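Students at Pallard Put the Robot Through Its Paces on Screen First

ZURNESTHORPE — The robotics club at Pallard Technical High School meets in a former drafting room on the second floor, and on most afternoons the loudest thing in it is the radiator. The students sit in pairs at desktop computers. They are trying to get a robot arm to pick things up off a table.

The table, the arm and everything else are in a simulator. A team of 10 students has spent the year writing the code that moves the arm, and the project they call Marnano is their entry in the Bianchini student contest, which is judged entirely on simulated runs. Each entry gets 200 attempts with objects the team has not seen before.

"In January we could do boxes," said Marisa Ferraro, a junior. "Anything round was a problem. The fingers would close and the object would squirt out sideways."

Rounded shapes are still the hard part. Rigoberto Chávez wrote the section of code that picks where the fingers go, and he has rewritten it twice. The first version aimed for the middle of whatever the arm was reaching for. The current one looks for two surfaces that face each other, then checks that the fingers can get there without hitting anything else on the table.

Their adviser, Raffaele Marino, teaches physics and started the club with a budget of $400. He said the money went to a used graphics card and a box of cables.

"A real arm costs more than my car," Marino said. "They can crash this one all day."

And they do. Dela Fiadzo keeps a log of failed runs, sorted by cause. The longest list is for collisions with objects near the one being picked up. 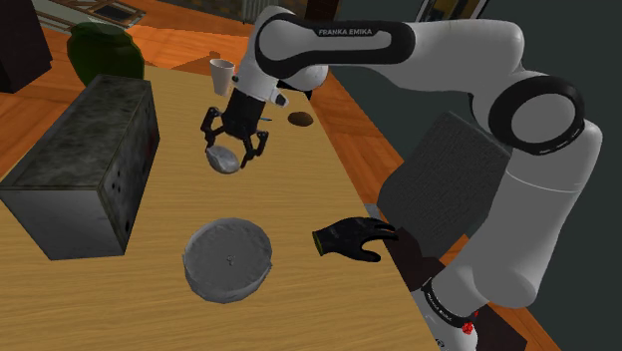 How does a simulated arm know it has a good grip?

The software calculates contact and friction between the fingers and the object, and the students' code then lifts a short way and checks whether the object rises with the fingers. If it slips, the run is marked as a failure and the next one starts.

Giorgia Carbone, a sophomore, is working on the clutter problem. Her latest change makes the arm come in from higher up — slower, but with fewer bumps. It added 40 lines to the program, and Chávez wants half of them taken out before the team submits its entry on 4/16/25.

"They're comments," Carbone said. "He can leave them alone."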